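Limescale, flow sensors and a kettle I stopped using

We moved to a house on well water in July, and the first thing I did was measure the hardness. The strip test maxed out, so I bought a drop titration kit and got numbers I could use. Raw water from the tap by the pressure tank came in at 22 grains per gallon. The previous owner had left a water softener in the basement with the bypass valve closed and a solid bridge of salt across the middle of the brine tank. This post covers getting that softener running again and what I learned about setting it up. If you are on city water, most of it will not apply to you.

The unit is a Brullar, single tank, metered, with a mechanical head. There is no model number on mine, only a worn sticker with a service phone number that no longer connects. The resin tank is 10 inches across and 54 inches tall, which normally means 1.5 cubic feet of resin. That size is usually sold as a 48,000 grain softener. The figure is correct only if you regenerate with a very large dose of salt each time, so I ignored it.

Salt dose is the setting that matters most, and it is the one the installers seem to leave at the factory position. Resin capacity does not rise in a straight line with salt. At 15 pounds per cubic foot you get close to the full 32,000 grains per cubic foot. At 6 pounds you get 20,000. You are using 40 percent of the salt for more than 60 percent of the capacity. The penalty is that you regenerate more often, and each regeneration sends water down the drain. On my well the water costs me only the electricity to pump it, so I went with the low dose. Someone with a septic system near its limit might choose differently.

The capacity sum is simple. I have 1.5 cubic feet at 20,000 grains, so 30,000 grains per cycle. Divide by 22 grains per gallon and you get 1,363 gallons between regenerations, before any reserve. There are two of us in the house and we use 120 gallons a day, measured at the meter over a full month. A metered head like mine regenerates at two in the morning after the count runs out, so you need to hold back enough for the rest of that day. I hold back 200 gallons. That brings the setting to 1,163, and the dial has marks every 50, so it sits at 1,150.

Iron changes this. My water has 0.8 ppm of iron, clear when drawn, and the usual practice is to add 4 or 5 grains of hardness for each ppm. I left this out of the first setting because I had not yet received the lab results. With iron included the compensated hardness is 26, and the dial is now at 950.
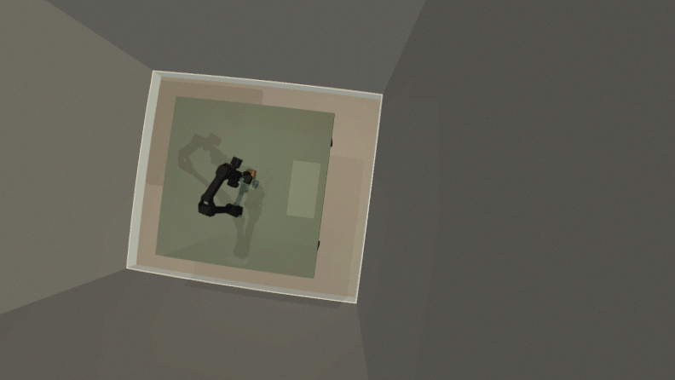
Before any of that could be tested I had to deal with the brine tank. A salt bridge is a hard crust that forms above the water line with an empty space under it. The tank looks full, but the water never touches the salt, and the softener goes through its whole cycle using nothing. Mine was four inches thick. I broke it with a broom handle, working from the center outward and staying away from the brine well, and then scooped everything out with a dustpan. Underneath was a layer of tan mush two inches deep that smelled like a pond. I scrubbed the tank with dish soap and a cup of bleach in a few gallons of water, rinsed it three times in the driveway and put it back.

The float assembly was next. The safety float on this type of tank is a rod with a plastic bulb that closes a small valve if the water climbs too high. Mine had been set so high that it would never have closed before the tank overflowed onto the basement floor. I moved the grommet down the rod and tested it by filling the tank with a hose. It now shuts off with a good margin below the overflow fitting. The overflow fitting itself was not connected to anything, so I ran a length of tubing to the floor drain. It has to run downhill all the way, as there is no pressure behind it.

Then the injector. This is a small plastic nozzle and throat that uses flowing water to pull brine out of the tank. It has a screen in front of it, and the screen was packed with rust. I cleaned it in warm vinegar and cleared the nozzle with a wooden toothpick. Do not use wire, because the bore is what sets the draw rate and it scratches easily. With the head in the brine position and the tube pulled off the tank, I could feel suction on my thumb. Before the cleaning there had been none.

The first regeneration took 74 minutes. Hardness after the tank was 9 grains, which is poor. The second cycle brought it to 5. At that point I assumed the resin was fouled with iron and bought a bottle of Nondik resin cleaner, a white powder that goes into the brine well before a manual cycle. It smells strongly of sulfur, so open a window. After two treatments the result was 1 grain, and it has stayed at 1 or below for the eleven weeks I have been checking.

I had priced a replacement in case the resin was past saving. The local dealer for Marchal quoted $2,995 installed. A basic unit from the hardware store was $700 and would have taken me an afternoon to plumb. New resin alone for a tank this size was less than either, but it means pulling the head, siphoning out the old beads and making sure none of the new ones go down the center tube. I may still do that in a few years. Well water with chlorine-free supply is easy on resin, and the iron is the main thing wearing it out.

Shinji Takeda, who wrote to me after my earlier post on the pressure tank, asked whether I had considered upflow brining. For those who have not met it, the brine enters at the bottom of the resin and moves upward, so the beads at the outlet end get the strongest brine and come out the cleanest. It gives less hardness leakage at low salt doses. The catch is that my head cannot do it. The piston and the injector body are different parts, and no one seems to stock them for this one. He also pointed out that I should check the drain line flow control for the backwash rate, which I had not done. For a 10 inch tank it should be 2.4 gallons per minute. I timed mine with a bucket and got 2.3, so that is fine.

Some notes on the flow sensor, as the title promised. The mechanical head has a turbine in the outlet that drives the dial through a cable. It counts well above half a gallon per minute and badly below that. A toilet that trickles all day can pass a lot of water without moving the dial. I fitted a Herov pulse meter downstream of the softener and compared the two over the month. The Herov showed 4 percent more water. I have not corrected for it, because the reserve covers the difference, but if you have a leaking flapper you should fix that before trusting the count.

The kettle: I had been descaling it with citric acid every ten days. It went into a cupboard in the second week after I replaced it with a plain stovetop one, for unrelated reasons (the lid hinge broke). So I have no good before and after comparison for scale, which is annoying. The shower head is the best evidence I have. It has not needed cleaning yet, and the old deposits around the nozzles have started to come away by themselves.

Outdoor taps and the kitchen cold tap are still on raw water. The kitchen one was a choice, as we both prefer the taste. The plumbing for that was a single tee and eight feet of PEX.

Salt use is 9 pounds per cycle, and the house is running a cycle every eight days. A 40 pound bag lasts a little over a month. I keep the tank between a third and half full so that another bridge has less chance to form, and I push the broom handle down through the salt each time I add a bag.

Next is the sediment filter, which is mounted directly above the electrical outlet for the pump and needs to move.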